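Kitchen & Laundry > Refrigerators > Secondhand and Refurbished
14 shares | 2 comments

Refurbished fridge from Sqalli: is it worth the money?
By Marilou Lumanlan, 12/12/2025

I don't trust the word "refurbished." Sqalli uses it on every listing, and all it promised me was that somebody had plugged the thing in at their Tiltholm warehouse and listened for a hum. I paid 3,000 for a single-door model anyway, delivery included. A new one the same size costs a lot more.

The listing said "deep cleaned." I'd like to know by whom. The door liner is bright white, and then you look into the main compartment and it's yellow and grimy. Baking soda will help, but I don't expect it to match the door again. 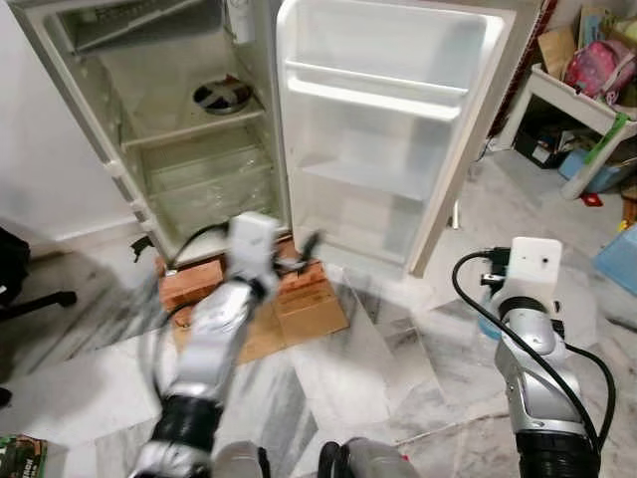

The layout is old-fashioned. You get a freezer compartment at the top with a slanted flap, a fan vent on the back wall and a clear crisper drawer at the bottom. I like the drawer. I'm less sure about the flap, as every one I've owned has ended up frosted over or hanging by one corner. Put cardboard down before you move a fridge like this in, especially on marble.

The door storage is better than I expected. The bottom bin is deep, and that's where I want the milk. The shelf up top is shallow, fine for jars and not much else.
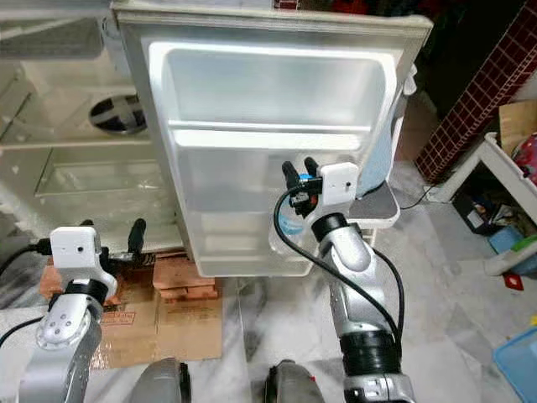 Sqalli gives you a two-month warranty, which covers the compressor and leaves out seals, shelves and hinges, in other words the parts that go first. I asked for that to be changed and got a polite no.

Would I buy it again? For a garage or a rental, maybe. For a main kitchen I'd save until May and buy new.

Rating: 2 out of 5

Filed under: fridges, used appliances, Pristdale shopping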